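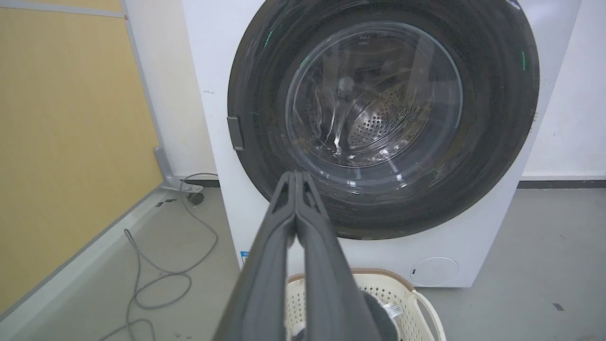
*Wrist view, gripper in front of the washer door, handle on the left side of the ring*

**Depth drops out on the washer door, so the planner thinks there's a tunnel**

Posted by Mwanaisha Mushi

Hi all! I'm having a great time with a door-opening task, but I'm stuck on perception. The dark ring and the clear porthole give me almost no valid depth. The perforated drum behind the glass comes back as scattered points, and the highlights move whenever the wrist does. My planner happily routes the fingers straight through the glass to get to the gray handle. In one capture I had 1762 valid points on the whole door and most of them were drum. Color detection of the handle works fine in 164 logged frames. How do people get a solid door into the collision map?

**Awuor Mbwambo**

Oh, I love this problem! Stop asking the depth camera about the door at all. The white front panel should give you good enough points, so fit a plane to that, fit an ellipse to the outer ring in the color image, and project it onto the plane. You now have a circle in 3D. Drop a solid disk there as a collision object, padded by 20 mm because the ring bulges toward you, and throw away every depth point inside it.

For the handle, take your 2D detection and intersect its ray with the front of the disk. It won't be perfect, so stop 10 mm short and close the rest of the way slowly with a force limit. Remember to allow contact between fingertips and disk for that last move only, or the planner will refuse the goal (I lost a whole evening to that one!).

Also mask out your own fingers before the ellipse fit. They reach right up to the porthole in your view and will drag the lower edge around.

**binham_k**

try a polarizing filter? helped me with glare on a fridge, didn't do anything for the depth though

**Mwanaisha Mushi**

The disk works! Plans now go around to the handle side. Still tuning the force limit.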